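## Week 6: the grip that wouldn't let go

Tue 3 February

So this was the week our gripper fault finally got annoying enough to deserve its own section. Quick recap: we're using the hand-held Momon gripper to record cloth handling (picking, folding, laying flat), and the recordings go to Kaisu Nieminen for training. Since last September we've logged 2,940 grasps, and I was feeling pretty smug about that number!

Then Kaisu messaged me that 163 of them were junk. The finger position in the log stayed at "closed" while the fingers were clearly open in the video. Ouch.
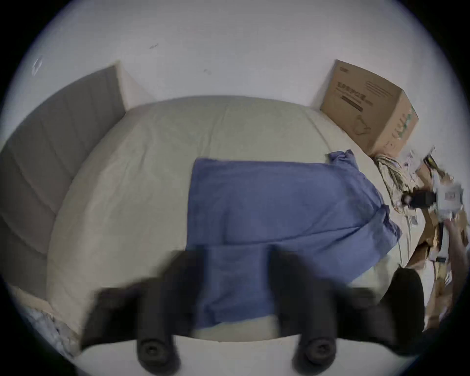

My first guess was the encoder, so I swapped it (one whole evening, plus a stripped screw, thanks Heltar) and got exactly the same fault. Then I plotted the bad grasps against session time and nearly all of them came after minute 79 of a long session. The logger keeps a buffer of 500 readings, and when it fills up it just repeats the last value. No warning, no error light, nothing!

This matters for safety too, because the arm we're training reads the same signal. If it thinks it's closed when it's open, it'll go and squeeze again with whatever is in between, fingers included.

For now the logger stops itself when the buffer is full and beeps at me. I still have to re-record the bad grasps, and the beep is horribly loud.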